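Course materials > Robot Handling > Unit 9 > Handout 2

Reviewing a gripper kit: the Cunis hand-held set
Notes by Golnar Amini

Today we review the Cunis set, which Trivanley offers to schools on a yearly loan. Please read the offer before you judge the tool. The price is 131 pounds for each set, and training is charged separately.

In your review, write on three points: the grip on thin parts, the comfort of the hand, and the cost of spare pads. Thin plastic sticks are a good test, as a small error of angle becomes large at the far end.

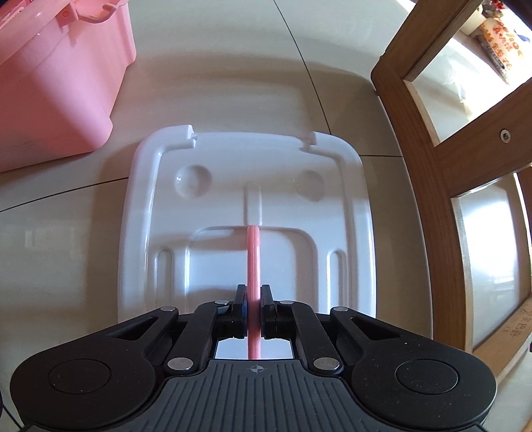

Repeat each trial with the other hand, and note any difference. Send your questions to Kamarul Sopacua before the next unit.

Related handouts
Reading a loan contract
Finger pads and wear
The Kwok arm: first lesson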